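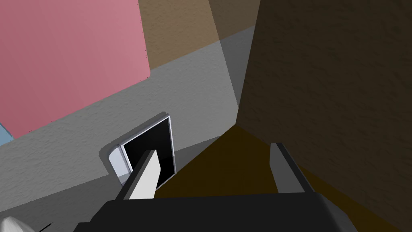
Paloma Halvorsen
Sports Editor

If you missed the Clandodstead softball team's home closer on Tuesday, I'm sorry, because what a game! Loreck came in with the best record in the league and left with a 2-1 loss, and the bleachers were still shaking when I packed up my notebook.

Our starter threw 112 pitches and never looked tired. She got into trouble in the fifth, bases loaded and one out, then got a pop-up to short and a called third strike that I would have swung at too. The winning run came home on a bunt - a bunt! - with two strikes on the batter. I've covered this team for three seasons and I had never seen them try it.

That makes 17 wins, the most since the program moved up a division. The infield deserves a lot of the credit. They turned a double play in the second that was as smooth as anything you'll see at this level.

The playoffs open on the road at Tratano, on a field with a very short left fence, so expect some runs. The fan bus leaves from the gym lot at 3:30 and there are still seats. Sign up at the athletics office by Thursday noon and bring a jacket - it gets windy out there.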